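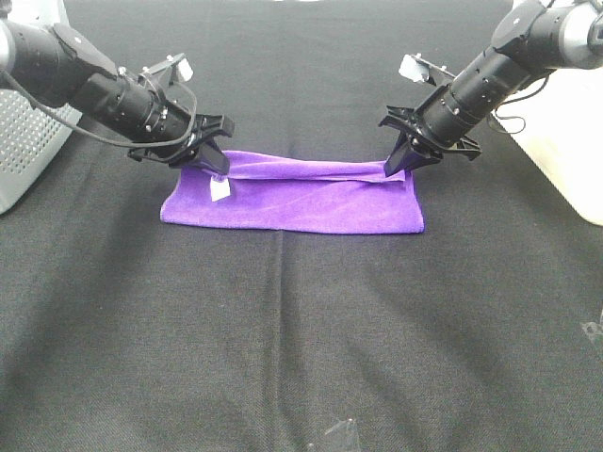 Purple towel, folded, on black cloth

Keeping a Crypto Wallet Backup Safe at Home
Ellow Home Desk
Updated June 23, 2024

Most people who move their coins off an exchange end up with two things to look after: a small device and a list of words. The device can be replaced. The words can't. These tips cover where to put them and what to put them in, using things you probably have in a kitchen drawer or on a workbench already.

Writing the words down

Use a pencil or an archival pen. Gel ink runs when it gets damp, and thermal paper from a label printer fades in a warm room. Print in capital letters and number each word. Check the list against the screen, then check it again from the last word to the first.

Don't photograph it. Don't type it into a notes app or send it to a home printer. Many phones copy pictures to the cloud without asking each time.

If you write on a pad, tear off the next few sheets as well and shred them. A ballpoint leaves a readable dent.

Paper or metal

Paper is fine for small amounts if it stays dry. For anything you would hate to lose, stamp the words into a steel plate. We used the Imel plate, which came with blank tiles and a center punch. Any flat piece of stainless will do the job with a set of letter stamps from the hardware store.

Tape the plate to something solid before you start. A folded rag under it soaks up the blow and you get faint letters, so work straight on a bench or a concrete step. Hit each stamp once, hard. Wear eye protection.

Stamp only the first four letters of each word if your wallet uses the standard English list. No two words on that list start with the same four letters, and a word of three letters is stamped in full.

Where to keep it

Skip the freezer, the cookie jar and the underwear drawer. Skip the garage too if it floods or gets very hot.

A good spot is dry, boring and not something you will donate. We lost an afternoon in March looking for a plate that had gone into a box of old tax folders, so write the location into your will papers, but leave the words themselves out.

Keep 2 copies in different buildings. A small fire safe handles paper, though many hold moisture inside. Put the paper in a zip bag with a silica gel packet and change the packet once a year.

Looking after the device

Wipe it with a dry microfiber cloth. No glass cleaner, and no compressed air into the charging port. Our Uvison wallet had sat in a drawer for 543 days and still needed only a charge and an update.

Store the cable with it. A sandwich bag and a rubber band is enough.

Testing the backup

Send a small amount first. We used $200. Reset the device, restore it from your written words, and see that the balance comes back. Do this before you move the rest.

Never enter the words on a website, even one that looks like the maker's own support page.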